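Battery keeps going flat on a parked car, is the "conditioner" worth it?

**moldovan_wagon**

My older Lidura wagon sits all week and gets driven on Saturday. Twice now it barely cranked. The shop wants to sell me a Cirkance plug-in conditioner and says it will "restore" the battery. I have my doubts. With the engine off and after a night's rest the battery reads 12.2 volts. What would you check first?
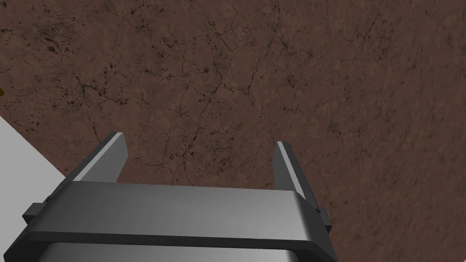 **runevix_owner**

I'd want proof before paying for restoring anything. Clean the posts first, then put a meter in series with the negative cable and see what the car draws while it's asleep. Mine pulled 256 milliamps, and the cause was a radio that never shut down. Get the terminals to bare metal, a smooth silvery gray like the bright band on top of that gripper housing, and grease them after they're tightened. If the draw is under 50 you can stop hunting for a leak.
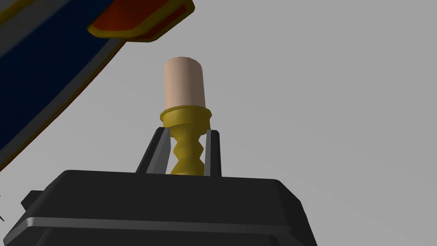 Give the car time before you trust the number, too. Some modules stay awake for half an hour after you lock the doors, and plenty of people chase a fault that would have gone away by itself. Pull fuses one at a time and write down which one drops the reading.

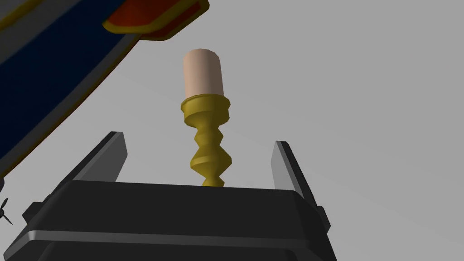
Can a conditioner bring back a battery that has gone bad inside?

I've never seen it happen. It can keep a good one topped up, and a cheap maintainer does the same job.

**cold_crank_63**

just buy a new battery, mine was 100 bucks and lasted fine. those shops will sell you anything. check the date sticker first tho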